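Frequently asked questions: the dropped-grip fault on Plalten hand-held grippers

Last changed 9/21/26. Maintained by Bindu Poduval, Vodcombe workshop. Please read it before you write in, as most of the letters we get are answered further down.

What is the fault?

The jaws open a little while the trigger is still held down. The person holding the gripper feels nothing. The recording says the jaws stayed shut. Whatever was in them slides or falls, and the log carries on as if it were still there.

Is it dangerous?

With soft things over a table, no. With glass, hot liquid or blades, yes, and we have stopped all three until further notice. Gradard, who supply the grippers, call it "a data quality issue". That is a fair name for what it does to their files. I don't think it covers a full jug going over somebody's knees, and I've told them so.

How often does it happen?

We went back through 431 recordings made since December and found it in 41. I would treat that as the lowest it could be. Two of us did the checking by eye, and a small slip is easy to miss when a hand is in the way.

Weren't we told it was a software problem, already fixed?

We were told that, yes. The update went on and the fault came back in the same week. Of the 41 cases, 39 were recorded before the update, which Gradard quote as proof that it works. They leave out that we had almost stopped recording by then. Two faults in a handful of sessions doesn't look like a cure to me.

So what is the cause?

We don't know, and I'd be wary of anyone who says they do. There are 3 explanations going about.

The first is that the jaws flex. They are curved plastic, and after a long session they may give at the tip under load. Michalski, who did the independent check, favour this one. Their check was done on a new pair, so I'm not sure what it tells us about old ones.

The second is the cable. A pull on it may upset the reading for a moment. It would explain why the fault seems to turn up when people reach across themselves, although "seems" is doing a lot of work in that sentence.

The third is operator error. I mention it only because it was the first thing Gradard suggested. It doesn't explain why the log and the jaws disagree.

Which jobs are still allowed?

Soft, light items moved into or out of a plastic bowl, seated or standing, with the table otherwise kept clear within reach. If the grip fails you lose a few seconds and pick the thing up again.
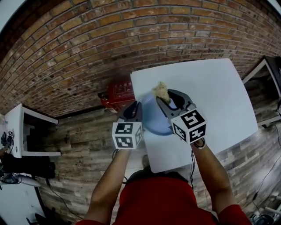
Bowl task, both grippers in use. The right one is holding the soft material above the rim; the left is open.

Watch the item itself. Don't go by the status light or by the number on the screen, which are fed by the same reading we have stopped trusting.

Can the camera markers on the cubes tell us when the jaws slip?

Not on their own. The printed cube on top of each gripper shows where the gripper is and how it is turned. It says very little about what the jaws are doing underneath. Gradard's leaflet blurs the two, and several people have come away thinking the tracking would catch a slip. We have clean tracking on every one of the bad recordings.

What should I do if the grip fails while I'm recording?

Let the item fall. Don't try to catch it, with the other gripper or with your arm. Say "slip" out loud, keep the recording running for a few seconds, then stop. Write down which hand it was and how long you had been working. Keep the file even if it looks useless, because those are the ones we need most.

Do I need to do anything with the cables?

Let them hang freely and check that they aren't caught on your sleeve or under the table edge. Don't tape them to your forearm. One of the circulars recommended tape and we have withdrawn it. It made no difference to the fault and it made the gripper slow to put down in a hurry.

Are older recordings safe to use for training?

Only if somebody has watched them. A robot that learns from a file where the item is on the floor and the log says "held" will learn exactly that. The filter Gradard sent round picks out sudden changes in jaw width, and the fault shows no change in jaw width. I have asked what the filter is meant to find. No answer so far.

Has anyone been hurt?

No. One wet floor and a broken mug. Both are in the accident book, in spite of a suggestion that a mug doesn't count.

Will the grippers be replaced?

We've been offered a new set of jaws for each pair, free of charge. I have accepted them and will run them alongside the old ones on the same task. If the old jaws slip and the new ones don't, Michalski may well be right and I'll say so on this page. If both slip, we are back to the cable and I shall want our money back.

When can we go back to the kitchen tasks?

When we can make the fault happen on purpose and then make it stop. A quiet month won't do it, we had one of those before. Please don't book kitchen sessions on the strength of anything you have heard from the supplier.

Who do I report to?

Send reports to Bindu Poduval at Vodcombe, with the file attached. Reports sent straight to Gradard have not been reaching us.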